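Visit to the Vorkham veneer works, 11/24/25

The works is on the edge of Brotton, a short walk from the bus stop. Twelve of us signed in at the gate, were given ear plugs and yellow vests, and set off through the log yard.

Logs are kept under sprinklers all summer so the ends don't split. By August the yard is full, but it had thinned out by the time we came. From there they go to the steaming pits for up to 50 hours, depending on the species. You smell the pits well before you reach them – something like wet cardboard and vinegar.

The slicing hall is the loud part. A halved log is clamped to a frame and driven against a long knife, and each stroke takes off one leaf. The leaves are kept in the order they were cut, so that a buyer can match the pattern across a run of doors. A good log goes out as one numbered bundle. We were told that the cut decides the figure: slice flat through the log and you get arches, slice on the quarter and you get straight lines.

After the dryer we went up to the sample room, which was warmer and had chairs. I spent most of my time there on the tabletops.

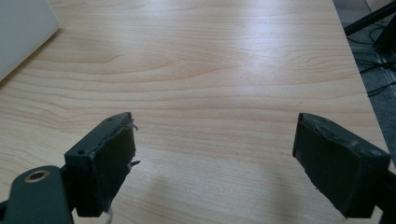

*Pale tabletop with arched figure and some glare on the finish.*

The finishes are sold under two names, Paster and Cusi. Paster is the matt one and Cusi has a slight shine. I preferred Paster, but the sales office said Cusi is easier to wipe down and most cafés ask for it.

Tea was in the canteen, with a decent cheese scone. The shop sells offcut packs by weight and I bought two for a box lid I have been putting off.

The tour lasts 112 minutes according to the leaflet and ours ran over. Wear flat shoes, as the yard is muddy. Parking is at the back, 40 spaces, and the last bus leaves before the shop shuts.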